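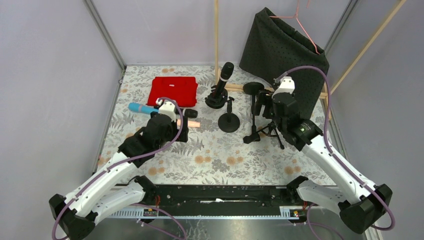

clutter table, both arms, flowery cloth on

pomare_lurker
Ok so results from the cloth swap thing. Same two arms, same policy, only change is what's printed on the table. Trained on 3,612 demos, all on plain covers. Then 900 trials split evenly, plain vs the leaf and blossom one. Plain was fine. Patterned dropped a lot, mostly on the thin black stuff, stands and tripod legs. Will put the per-object table up when I've tidied it.

grernar77
how much is a lot

pomare_lurker
Plain 3 in 4ish, patterned just under half. Red cloth hardly changed at all, which I didnt expect.

Lợi Tăng
Not convinced it's the pattern. Black mic, black stands, black tripod, black grippers, all bunched up at the back. Your policy could be losing the fingers against the objects. Did you shuffle the layout between covers or leave everything put?

pomare_lurker
Shuffled, same list of layouts for both covers. So the black on black problem is in both halves.

Lợi Tăng
Fair. Still could be the two together. Plain cover + coloured stands would tell you.

nulell_bench
Disagree with Lợi, we had the same drop at Grarevwood with white cups. Busy print was enough by itself. Adding 1,031 demos on mixed covers got most of it back. No change to the model.

Theano Margaritis
"Most of it" on which covers? If you tested on ones you'd trained on then all that shows is it learnt those covers.

nulell_bench
two were held out. ok, one and a half, one was the same print in another colour

Theano Margaritis
So one.

grernar77
what about that dark dotted thing on the pink hanger, is that a target or just in the way? would count it seperately if it's a target, hanging fabric is a different job

pomare_lurker
Target in some layouts. Yes will split it out. Also going to try Lợi's coloured stands, got tape, probably April before the arms are free again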